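Resetting the Lounge Table in 5 Minutes

A round white table hides nothing, which is why somebody at Brikovel bought 11 of them. Start with the bowl, before anyone adds to it.
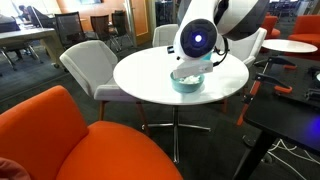

Step 1: the teal bowl, toward the near edge.

Next, gather whatever else has settled in. Cups go to the kitchen — the sink, please, not the counter beside the sink.

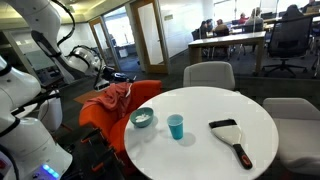 Step 2: bowl, light blue cup, scraper.

Use the scraper on dried drips only, blade held low. It has a black edge and no patience for gloss.

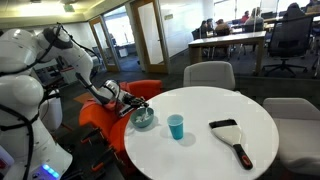

Wipe from the middle out, push the chairs back in and take any stray cloth off the orange one.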